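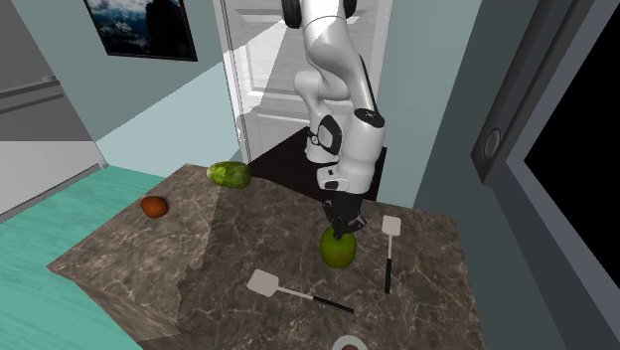 # Call for participants: Munard Civic Leadership Programme

Applications are open for the next intake of the Munard programme, a part-time course for people who hold, or expect to hold, a position of responsibility in a local organisation. The course runs for 52 contact hours, split between evening seminars and 2 residential weekends at Drultton. Teaching ends in April.

## Eligibility

Applicants must:

- live or work in the Munard district
- have the written support of an employer, parish council, school or registered charity
- be able to attend both residential weekends in full

No formal qualifications are required. Former participants may not reapply, but may nominate a colleague.

## Content

The seminars cover meeting procedure, public budgets, planning law, employment duties and dealing with the press. Each participant also joins a project group of six, which prepares a written report for a local body. Reports are marked by an outside reader and returned with comments.

The Kárason module on conflict and mediation is taught at the first residential. It has its own reading list, sent out with the offer letter.

## Cost

Fees are paid by the supporting organisation. Participants from bodies with no paid staff may apply to the Mastar bursary, which covers tuition and lodging – travel is excluded. Bursary forms must be sent with the main application.

## How to apply

Send the application form, a statement of no more than two pages and the letter of support to Fadime Türkmen, Programme Registrar, at the Munard office. Incomplete applications will be returned unread. Shortlisted applicants will be called to a group interview.

Notice issued Aug 19, 2018. Places are offered in order of interview score.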